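Subject: Re: [puvum-collect] how many demos per setup, and where to stand
Date: 10/27/21

Replying inline, sorry if it's choppy, I have to be out of here soon.

> Hi all,
>
> We are starting the small items set at Doltley next and I have
> a few questions before we print the sheet for new people.
> First, how many demos do we want per table layout before the
> objects get moved? The old sheet says one number and the wiki
> says another.
> Second, do we still do the start pose with both grippers up,
> or can people go straight in? A couple of them find it slow.
> Third, is there any rule on how far back from the table to
> stand? I have seen people do it all kinds of ways.
>
> Diệp Đinh

> how many demos do we want per table layout

12. The wiki is right, the old sheet is from before we changed the object list. Please bin the old sheet if you still have copies. After 12, move everything, and I mean really move it - swap the order, turn the jar, put one of them closer to the near edge. Last batch from Prata had 475 demos and when I plotted the start positions it was nearly all the same row on the same side of the table. The policy learned the row. Put the objects somewhere else and it reached for the old spot anyway.

> do we still do the start pose

Yes. Keep it. Both grippers up in front of you, side by side, marker cubes where the head camera can see them, hold for 2 seconds, then go. I know it's slow. But the alignment script looks for both cubes at the start to line up the left and right streams, and if one is out of view it guesses. It guesses badly. We threw out 46 demos from the Pata set for exactly this and I don't want to do that agian. 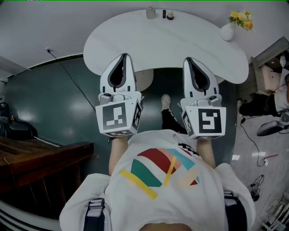

*Start pose, both cubes in view, objects in a row at the far side of the table.*

Print that one on the sheet if you want, it's clearer than my old drawing. Fingers facing each other with a gap between, square marker on the front of each cube toward the camera. If people tilt their wrists in, the front marker goes edge on and we're down to the narrow side one, which drops out as soon as they move fast.

> any rule on how far back from the table

No number. Stand so you can get to the far side of the table without leaning your whole body, because the head camera goes with you and then we lose the objects. If they can't reach, bring the objects in. Don't swap to a smaller table in the middle of a set.

Couple other things while I'm here

- shiny floors. Reflections of the ceiling lights haven't hurt tracking so far that I can see, but glare on the cube faces does. If a marker looks washed out on the preview, turn a bit and restart.
- clear stuff (jars etc) stays in the list. Yes it's harder. That's why we want it.
- failed grasps: keep them, tag them "miss", don't redo over the top. Somebody has been deleting them and I can see the gaps in the numbering.
- leave the background how it is. Cables, bags, furniture, flowers, whatever. Don't tidy for us. Only thing is keep cables away from where you step.
- adjust the straps before the first demo and then leave them alone, if the camera shifts halfway we have to split the session.

Diệp, can you send me the draft before it gets printed? Just the text is fine, don't worry about layout. And which gripper pair are you taking, the calibration file has to match and I've only got one of them uploaded. I'll do the other one tonight if I get to it, otherwise in the moring.

Still hoping to have the small items set trained on by January but that depends on how the next two weeks go.

ok running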